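Clilon Round Meeting Table, White

Part no. CL-260
Sold and delivered by Firkthorpe Office Furniture

We've been selling the Clilon for a good few years now, and it is still the table we steer people toward when they come in saying they want something for the break room that can also take a meeting (or a birthday cake, or both on the same afternoon). It's a big, friendly round of white with no corners to catch your hip on, and folks tend to spread out around it without anyone feeling they got the bad seat.

What people ask us first is whether a white top is going to be a nuisance. Well, it does show what's on it - a coffee ring, a crumb, a pen mark - but we think that's a fair trade for how bright it makes a room feel. A damp wipe after lunch is all Gus Hutchins uses on the one in our showroom, and he is a fussy man about tables. Keep a packet of wipes and your cup within reach and you'll be set for the day.
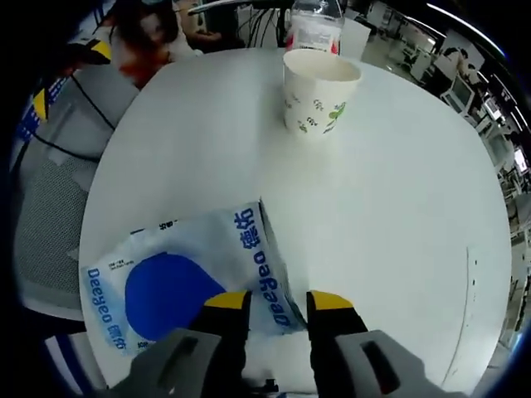
The Clilon top with a paper cup, a clear bottle and a Deeyeo package.

The top comes in one piece and bolts to the base from underneath, so there's no seam down the middle to collect sugar. Trinity Crenshaw in our workshop checks every top under the lamp before it gets wrapped, and if she finds a mark, it goes back on the rack. You'll want two people for the assembly, plus the hex key in the bag taped to the base. Please lift the top by its edge and don't roll it across the floor, however tempting that looks!

For everyday clutter there is room and then some. Drinks, snack wrappers, a mouse, a loop of cable somebody means to plug in later - it can all sit out there and you'll still have space for your elbows. We do suggest the Tillman coasters if your crowd likes iced drinks in the summer, and felt pads if the table is going on a hard floor. 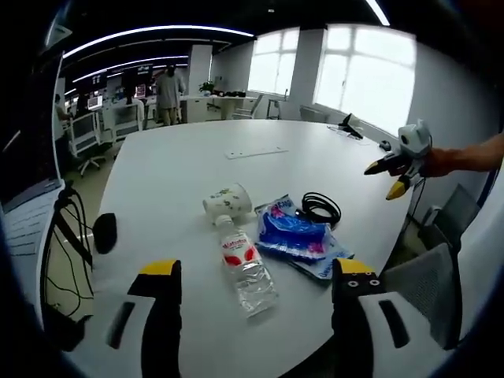

Delivery and setup

Standard delivery is curbside. If you'd like Emmett Pennington and his crew to bring it in, put it together and haul off the cardboard, choose "Room of choice" at checkout. The table ships in two cartons, and the larger one weighs 101 pounds, so do measure your doorways and any elevator before you order. Orders placed now go out in March.

Price

Table with base: $400
Room of choice delivery and setup: $37

Care

Wipe with a soft cloth and a little dish soap in warm water, then dry. Skip scouring pads and anything gritty. For ink, try rubbing alcohol on a cotton ball, a small patch first.

Questions about the Clilon can go to Roscoe Pettigrew at the order desk, who will happily talk tables for as long as you like.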